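Aller au contenu — Accueil — Lettres précédentes — Tri et conservation — Abonnement

Lettre de mars : trier les petits fruits à la maison

Imprimer cet article | Envoyer par e-mail

Le tri des mandarines et des tomates cerises pose un problème de méthode plus que de place. Les deux denrées voyagent souvent dans le même sac et se conservent pourtant différemment. La tomate cerise supporte mal le froid, qui altère sa texture et son parfum ; la mandarine se garde plus longtemps au frais, à condition que l'air circule et que la peau reste intacte.

Nele Hollmann, qui suit la rubrique conservation depuis la lettre n° 73, recommande de tout étaler sur un textile lisse avant de répartir. Un drap propre convient. Un tissu plus épais, posé en travers, freine les fruits ronds sur une surface légèrement inclinée. 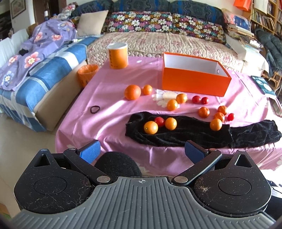

L'étalement permet un contrôle individuel. Pour la mandarine, on vérifie le pourtour du pédoncule, première zone touchée par la moisissure, puis la fermeté par une pression légère de deux doigts. Une peau un peu décollée n'est pas un défaut sur les variétés faciles à éplucher. Une zone molle, en revanche, impose une consommation le jour même ou le rebut.

Pour la tomate cerise, le point faible est la cicatrice du pédoncule. Une fois la queue retirée, l'eau s'évapore principalement par là. Poser le fruit cicatrice vers le bas ralentit le flétrissement. Les fruits fendus sont mis à part et cuits rapidement.

Côté contenants, une boîte rectangulaire ouverte et peu profonde vaut mieux qu'un gobelet haut : une seule couche, pas d'écrasement. Le gobelet reste utile pour isoler les pièces à consommer en premier.
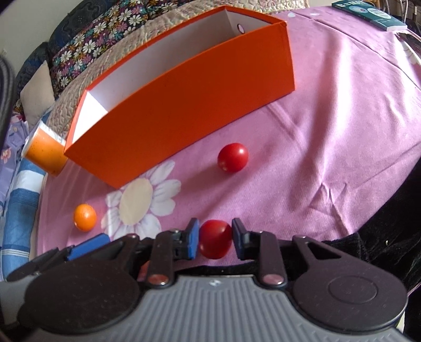
La saisie se fait par les flancs, sans serrer, et le fruit est déposé, jamais lâché. Les chocs de faible hauteur ne laissent pas de trace immédiate — le brunissement interne apparaît plus tard. Une boîte en carton doit rester sèche ; on la remplace dès que le fond gondole.

Contrôle suivant : au bout de deux jours pour les tomates, de quatre pour les mandarines. La fiche 12 (« Agrumes à peau fine ») reprend les durées par variété. Les abonnés Jondoritz la reçoivent avec le présent envoi.

Contact : rédaction Fondell, boîte postale 815 — © Fondell 2023 — Retour en haut de page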